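Using a Small Electric Cooking Pot on the Counter

Small electric pots are handy for soup, noodles and reheating when you don't want to turn on the stove. Most have one dial and a few settings, and the instructions that come in the box are often thin. This page covers setting up, loading, cooking and wiping down afterward.

Choosing a spot

Use a flat, level surface with a wall outlet close by. Keep the cord away from the front edge. Leave 3 inches of open space on all sides so the handles are easy to reach. Don't push the pot under a low cabinet, where steam will collect on the underside.

Before first use

Wipe the inside with a damp cloth and dry it. Fill it halfway with water, bring it to a boil, let it cool, and pour the water out. Do this twice if there is still a factory smell.

Reading the dial

With the pot unplugged, turn the dial through each position and feel where it clicks. If the labels are in a language you don't read, use a phone translation app and write the settings on a strip of masking tape. Stick the tape to the wall or the cord, away from the hot sides. On a pot with Chinese labels printed in columns on both sides of the dial, write your list in the same two columns so it lines up.
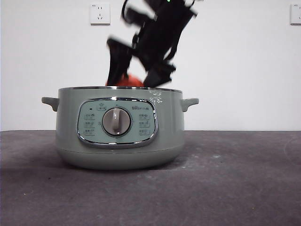
Can I put food in before the water boils?
Root vegetables and dried beans can go in with cold water. Noodles, leafy greens and frozen dumplings should wait until the water is boiling.

Loading

Lower food in close to the water instead of dropping it from above. Put dense pieces in first. Stay under the maximum line, or if there isn't one, stop an inch and a half below the rim. Starchy foods foam up and need more room than that.

Cooking

Plug in, then turn the dial. Start on the highest setting and turn it down once the water boils. Carrots cut into coins take 16 minutes at a low simmer in our Vivmont pot. The Diltow is slower, so test with a fork. Use a wooden or silicone spoon if the inside is coated.

Cleaning up

Turn the dial to off, unplug, and let the pot cool completely. Never put the base in water. Wash the inside with a soft sponge and wipe the control panel with a cloth that has been wrung out well.

Then do the tabletop. Dark gray surfaces show every bit of dust and dry residue, so brush off the loose specks first and wipe second. Wiping first smears them.

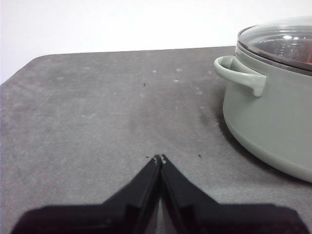 Page 36

For hazy patches, use warm water with one drop of dish soap, working from the far edge toward you. Go over it again with plain water and dry with a clean towel. Textured surfaces may need a soft brush.

Storing

Dry the pot with the lid off overnight. Coil the cord loosely and put it inside the pot with a paper towel under it.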